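Pranarum Hand Kit – Your Questions

I get a lot of email about the kit, so I've put the usual ones in one place. If yours isn't here, write to me and I'll add it.

What do I get in the box?
Two hand-held grippers, a cable for each, a spare set of finger pads and the printed setup sheet. The basic kit is 600 dollars. Shipping from Haststead is extra, sorry!

Do I need a robot to start?
No. You hold the grippers yourself and do the job the way you'd like a robot to learn it. Plenty of people run the kit for months before they plug any of it into an arm.

What kind of jobs should I try first?
Everyday stuff that's a bit annoying. I love plastic hangers and a basket, because hangers hook onto each other and you really have to think about which one to grab (and where).

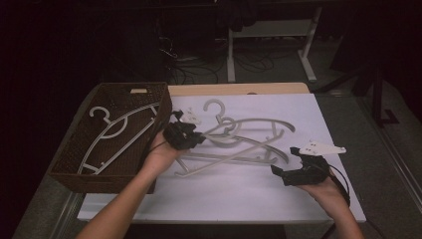
Skovby wrote in to say that hangers were too hard for a first week and folded washcloths went much better. Fair point! If you've never used grippers before, start with something soft and flat, then come back to the hangers.

Is it tiring?
A little, in the forearms. I stop every 8 minutes or so on a new job, shake my hands out and go again. It gets easier after a couple of days.

Can it handle cables?
Yes, and cables are a great second project – they slide and curl and never lie the same way twice. Go slow, and open the fingers wide before you come down over the strand.
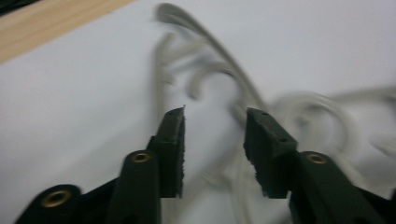
Dalsgaard
Kit Support and Training, Pranarum

How long do the finger pads last?
It depends on what you pick up. The pads are a wear part, and the inner edges go first. Mine get ragged and I keep using them for practice, but I put on fresh ones before any session I plan to keep. A pack of spares has 7 pairs in it.

Can I swap the pads myself?
Sure. Unplug the gripper, pull the old pad, press the new one on and leave it overnight.

When do you ship?
Orders go out every Friday. If you need yours sooner, send me a note before you order and I'll tell you what's on the shelf.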